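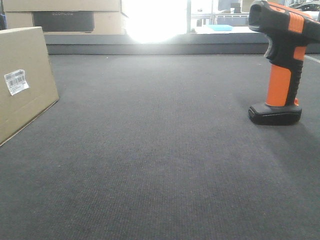 A morning in the packing room at Flokell

I had wanted to see where my yarn comes from for years, so when Flokell announced an open day at their mail order place in Cuddale I put my name down that same evening (and my sister's too, before she had a chance to say no). We drove over on Feb 8, 2025, with a flask of coffee and far too many sandwiches, and were let in with the second group of the morning.

Our guide was Minttu Lappalainen, who runs the shipping side and has been there since the company was two people and a spare bedroom. She talks fast and walks faster, and I liked her right away. She took us first through the yarn store, where the Rurnalach wools are kept - all the heathery greens and that wonderful rusty red I can never find in the shops - and I could happily have stayed there until closing time.

But the part I keep telling people about is the packing room, which I had expected to find a bit dull. It has dark gray carpet, ribbed and hard-wearing, and Minttu said they chose it for the sake of their feet after one winter on bare concrete. Everything there comes down to a cardboard box, a white label full of barcodes, and an orange and black scanner with a good chunky handle. I have had dozens of those labels come through my door and peeled them off without a thought. Now I know that each one is scanned three times before it leaves the building: once when the order is picked, once when the box is closed, and once more at the door when the carrier's cages are filled.

We were all allowed a turn with a scanner. It is heavier in the hand than you'd think, and it stands up nicely by itself on its wide base when you need both hands for the tape. My sister, who works in a library and does this sort of thing all day, was annoyingly good at it. I kept pointing mine at the wrong barcode, as there are several on a label and they look much the same to me, and Minttu very patiently turned my wrist a little each time until it beeped.

On a busy day in October, when everybody starts their holiday knitting at once, roughly 700 parcels go out. The order system is called Kahsay, and it prints the labels in the order the shelves are laid out, so the pickers don't have to double back. One lady in our group asked what happens when a label gets creased or starts to peel at a corner. Minttu said that as a rule it will still scan if you smooth the bars flat with your thumb, and if it won't, they print a fresh one.

We finished with tea and cardamom buns in the front office, and there was a basket of odd skeins at $9 each that I'm afraid I did not walk past. Parking is behind the building and fills up early, so come with the first group if you can. They hope to hold another open day in the fall, and my sister has already asked me to put her name down.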